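Search the forum
Search titles only
Advanced

Gripper stops short on plate pick, then faults out with "object lost"

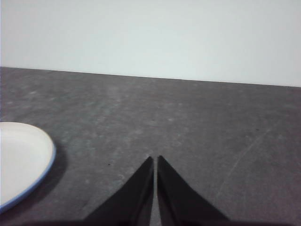 Wrist cam view, plate over on the left, fingers nearly closed.

benchrat_44
OK, I've been going in circles with this since February and I need fresh eyes. I have a small arm on a bench at home with a Cendura two-finger gripper on it, running the Residska controller. The job is dead simple. Pick up a dinner plate by the rim, move it to a rack, go back for the next one. It ran fine for weeks and then it started throwing fault 116 (object lost) in the middle of the table, with the plate still sitting where I put it. The arm goes through the whole motion, decides it has something, lifts, and then complains when it finds out it doesn't.

One time it went the other way. It did get the rim, lost it halfway to the rack, and I had plate all over the garage floor. So I'd like to get this sorted before I run out of plates.

Things I've tried: re-homed it, swapped the gripper cable, put the old config back. Same fault.

mossy_tin
What's the width threshold set to? If the fingers are that close together when it says "got it," your grip check is reading a closed gripper as a thin object. A plate rim isn't very thick, so the numbers can overlap.

benchrat_44
Threshold is 3 mm. It used to be 3 mm when it worked too, so I don't see how that's the problem.

mossy_tin
Because the zero can drift. Close the fingers all the way on nothing and read the width. I bet you don't get 0.

PalletJackie
I'm going to disagree with mossy here. I'd look at the camera first. You've got a pale plate with a thin blue edge, a blotchy gray table, and the plate is way over on the left of the view. If your detector only gets part of the circle, it's going to guess at the center, and then the grasp point is wrong by however much it guessed wrong. I had this exact thing with bowls. The gripper was fine, it was being sent to the wrong place.

Also your horizon is tilted. Has the camera mount slipped?

benchrat_44
Huh. I never noticed the tilt, but yeah, the back edge of the table slopes down to the right. I don't know if it always did that. I don't have any old pictures from the same pose to compare it to, which is dumb of me.

mossy_tin
A tilt in the view doesn't tell you much by itself. The wrist could just be rolled a few degrees at that pose. Check the joint angle before you start loosening screws, please. I've seen people "fix" a good camera mount and lose a weekend to recalibrating.

PalletJackie
Fair, check the joint first. But I'm still saying camera. A bad zero doesn't explain why it's grabbing air in the first place. It only explains why it doesn't notice.

Waraporn Onsri
You may both be right, and I'd treat it as two faults. One, it misses the plate. Two, it thinks it didn't miss. The second one worries me more, and I'd fix it before doing anything else. A false "holding" signal means the arm moves at carry speed with no idea what's in the fingers. With a plate that's a mess on the floor. With something heavier, or with your hand nearby, it's worse.

Please tell me you have an e-stop within reach and you're not standing inside the swing.

benchrat_44
E-stop yes. Standing inside the swing... sometimes, to straighten the plate - I know, I know.

Waraporn Onsri
Stop doing that until this is solved. Pause it, then reach in.

kettle_drummer
Has anyone said it's a dirty table yet? There's whitish smudging all over the middle and a black speck not far from the plate. My Takács vision setup used to go nuts over crumbs. I wipe down before every run now and it's way happier.

PalletJackie
A speck that size shouldn't matter if he's looking for a whole plate. Scratches maybe, there's a pair of long ones on the right, but they're nowhere near the plate.

kettle_drummer
Wiping a table takes ten seconds. Just saying!

benchrat_44
Update. I did all of it, in order, so nobody can yell at me.

Closed the fingers on nothing: it reads 3.4 mm. So mossy wins that one, an empty gripper was passing the check every single time. I re-zeroed it and ran it with no plate on the table at all, and now it stops dead at the pick and faults there, before the lift. Good.

Wrist joint is where it's supposed to be at that pose, to the second decimal. So the camera has rotated in the bracket. There's one screw, and I could turn it with my fingernail.

Wiped the table. No change, sorry kettle.

PalletJackie
Fingernail!! Put some threadlocker on that and redo the hand-eye calibration. Don't just twist it back until it looks straight.

benchrat_44
Doing the calibration tonight. I only have the Ikesov target board and one corner is bent, will that do?

mossy_tin
Flatten it under some books first, or print a new one and glue it to glass. A bent corner will bite you.

Related threads
Fault 276 after firmware update, gripper won't open
Best way to pick flat dishes without suction?
Wrist camera brackets, what's everyone using
Re-zero keeps getting lost at power off

Contact us | Terms and rules | Back to top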